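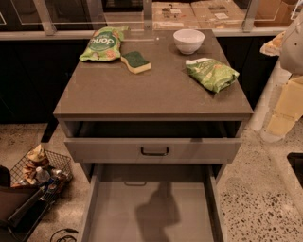

2 min read · 400 words

Clovport by six, the text said. It was ten past four and the top drawer was stuck half open again and Muthoni Rashidi hadn't packed a thing.

Keys. Phone. Charger, no, charger was in the car.

She'd meant to leave the place bare. That was the deal with the landlord, every surface clear, 200 dollars back if he liked what he saw. And now the bag of Dang, and the other green bag, the one she'd crushed in her fist during the phone call. The sponge. The little white bowl.

The bowl was Flola's. Everything else in the flat was just stuff, but the bowl was Flola's.

"You can keep it," her sister had said. Three years ago, in Lornitcombe, on the step, with the rain coming in sideways. "I only ever put rings in it."

"I'll bring it back."

"You won't."

And she hadn't. 259 miles and she hadn't. Birthdays, one funeral, that awful June with the roof. Every time she got as far as the door with it and then put it back down. Because if she gave it back they'd be even. And then what would she phone about?

Twenty past.

She grabbed the sponge and went at the smudges. Green side first, too hard, then the yellow. They didn't shift. Maybe they were in the finish, maybe they'd been there since before her. She rubbed anyway. Her sleeve caught the drawer handle and she swore and pushed the drawer with her hip and it went in an inch and came out agian.

Fine. Stay open then.

What was even in there? Takeout menus. A dead battery. The envelope from Makori with the 868 on it in red, paid, finally, she could throw that out. A birthday card she'd bought and not sent. To my sister. Glitter on the front, horrible, it got on everything.

She read the inside. Blank. Of course it was blank, she'd never got that far.

Phone buzzing. Flola.

*are you coming or not*

Half past. Muthoni looked for a pen — no pen, a pencil, a stub of one at the back of the drawer — and leaned on the counter and wrote fast, before she could think of something better.

I put rings in it too.

Card in the bowl. Bowl in her coat pocket, wich was stupid, it stuck out like a doorknob. Chips under one arm for the drive. The sponge she left by the sink, the landlord could have it.

She was on the stairs before she typed it.

*bringing your bowl*

Three dots. Nothing. Three dots.

*about time,* said Flola. *drive slow*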